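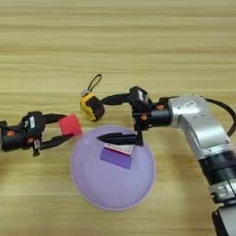

*12 minute read*

**Wood in the House, Session 3: Grain, Movement, and Why Your Drawer Sticks in August**

Prallbridge Adult Evening Program, Room 49
Notes by Xuelian Shao, September 2021

Welcome back, everybody. I promised that we'd finally get to grain this week, and I also promised that I'd write it up properly, since last session's notes were mostly arrows and a drawing of a celery stalk that several of you took for a feather. Please bring these pages with you, along with a pencil, and if you have any scrap of real wood lying around the garage (molding, an old shelf, a broken spoon), bring that too.

## Where we left off

Last time we talked about the tree as plumbing. Water goes up through the sapwood, sugar comes down through the inner bark, and in between there's a very thin layer called the cambium that does all the growing. Everything inside the cambium is wood, and everything outside it is bark. The tree adds a new coat of wood every growing season in our kind of climate, and it never goes back to rearrange the old coats. A nail driven into a trunk at chest height stays at chest height for as long as the tree stands, which caused a lively discussion, and I stand by it!

The question for tonight is what all of that looks like once somebody has sawn it flat and put it in your kitchen.

## What we mean by "grain"

People use the word for several different things and then argue with each other, so let's sort it out before we begin.

**Grain direction** is the way the long cells run. In most lumber they run the length of the board, because they ran the length of the trunk. When someone says "plane with the grain" or "split it along the grain," they mean this one.

**Growth rings** are the seasonal layers. On the end of a board you see them as arcs or lines. On the face, they come out as stripes, or as those tall pointed arches that people call cathedrals.

**Figure** is the decorative pattern you get from everything put together: the rings, the color, any waviness in the fibers, and the angle of the saw. Bird's-eye, curl, and quilting all belong here.

**Texture** is how coarse or fine the pores are. Oak is coarse and maple is fine. You can check by dragging a fingernail across a bare piece.

The tabletop at the head of these notes is a nice plain case for practice. The stripes go from left to right, fine ones, with paler cream bands alternating with slightly darker honey-brown ones. If you can say "straight, fine, light, low contrast" you've already described it well enough for a lumberyard. I would *not* try to name the species from that alone, and I'd gently discourage you from doing it with your own furniture as well. Stain fools all of us. So does printed paper under a clear coat, and we'll have a whole evening on that later.

## Early wood and late wood

So why stripes at all? In spring the tree wants water moving quickly, and it builds cells that are wide with thin walls. We call that early wood. Later in the season growth slows, and the new cells are narrower with thicker walls. That's late wood, and it's denser and usually darker. Put an early band next to a late band and you have one year's ring.

In a softwood like Douglas fir, the difference is dramatic. Scrub an old fir floor for enough decades and the early wood wears down faster, so you can feel the ridges through your socks. (My grandmother's back porch was like this and I spent a good part of my childhood picking crumbs out of it with a hairpin.) In hardwoods it depends. Ash and oak crowd their large pores into the early wood, and we call them *ring-porous*. Maple and birch scatter their pores evenly through the season, and we call them *diffuse-porous*. Walnut sits somewhere between, and you'll find books that place it on either side.

Trees from parts of the tropics where one month is much like the next may have faint rings or none that you can make out. Any stripes you see in those boards may come from something else, such as fibers that spiral one way for a while and then the other.

## How the saw changes the picture

Take a log and slice it straight through like a loaf of bread. The boards from the outer slices have growth rings lying fairly flat to the face. We call those **plainsawn** or **flatsawn**, and they show the cathedral arches. The slices that happen to pass near the center have rings standing nearly upright, and their faces show straight, close lines.

If you want more boards with upright rings, you first cut the log in quarters and then slice each quarter so the saw meets the rings close to square. That's **quartersawn**. It wastes more wood and takes more handling, so it costs more. In oak it also brings out the shiny flecks called ray fleck, which were wildly fashionable in the early twentieth century and are coming around again.

Then there's **riftsawn**, where the rings meet the face at a slant. The lines are straight and the fleck is mostly missing. Table legs are often cut this way, since a rift leg shows similar straight lines on all its sides and a flatsawn leg shows arches on one side and stripes on the next. Once you've noticed this on a table you will not be able to stop noticing it, and I apologize in advance to your families.

Try this at home: look at the end of a board first, sketch the arcs, and then predict what the face will look like before you turn it. I've done this with students for years, and most people get the knack by the third or fourth board.

## Movement (the part that matters for the drawer)

Wood takes in moisture from the air and gives it back. It did so when it was a tree, it does so in your dining room, and a finish slows the business down without stopping it. As it takes in moisture it swells, and as it dries it shrinks. So far that's like a sponge. The difference is that a sponge swells much the same in every direction and wood does not.

There are 3 directions to keep straight:

- **Longitudinal**, along the length of the trunk. Movement is so small in ordinary wood that furniture makers mostly ignore it.
- **Radial**, from the center of the tree out toward the bark, across the rings. Moderate movement.
- **Tangential**, around the rings, like a hand going around a barrel. The most movement of all, in many species roughly 2 times the radial.

Please copy those into the margin in your own words. I mean it, even if your own words are silly. Someone last April wrote "long, spoke, tire" and I've never improved on it.

Now put this together with the sawing. A flatsawn board has the tangential direction running across its width, so its width changes a good deal over the year. A quartersawn board has the radial direction across its width, and it stays calmer. The old instrument makers knew this, and so did the people who made good drawing boards.

It also explains cupping. In a flatsawn board, the rings try to flatten out as the wood dries, and the edges pull away from the heart side. Hold up the end of a cupped board and you'll often see the rings curving one way and the board curving the other.

And your drawer? The sides of a drawer are usually solid boards with the grain running front to back, so they swell in height when the air gets damp. The opening is framed by parts that don't change nearly as much in that direction. In August the side grows up into the frame and you're left tugging at it with one foot braced against the dresser. Wait until the heat comes on in the fall before you plane anything off! If you plane it in August you'll have a rattling drawer by midwinter. Rub a candle stub along the runners and be patient.

## How good makers work around it

A wide solid top needs somewhere to go. Look underneath an old table and you may find small wooden buttons hooked into a groove, or metal clips shaped like a figure eight, or screws sitting in slots. All of these hold the top down while letting it slide a little across its width. If someone has come along later and glued the whole thing down tight, you may find a split as well.

The frame-and-panel door is the same idea. The panel floats in a groove, unglued, and the frame around it does the work of staying flat and square. If you've ever seen a painted cabinet door with a thin unpainted line along the panel in winter, you've seen the panel shrink.

Plywood goes at it another way. Thin layers are glued with the grain of each one crossing its neighbor, and each layer keeps the next from moving much.

## Before next time

1. Find a solid board at home, 12 inches wide if you can manage it. Measure the width as closely as you're able, write it on masking tape, and stick it underneath. We'll measure again in April.
2. Look at the underside of one table and draw how the top is attached.
3. Read the chapter on drying in the course packet. Skip the kiln diagrams unless you like that sort of thing.

Bring questions about sticky doors too, because a door is a very large frame and panel and everybody has one that misbehaves. The coffee urn will be on by the time you arrive, and the side entrance is the one that's unlocked.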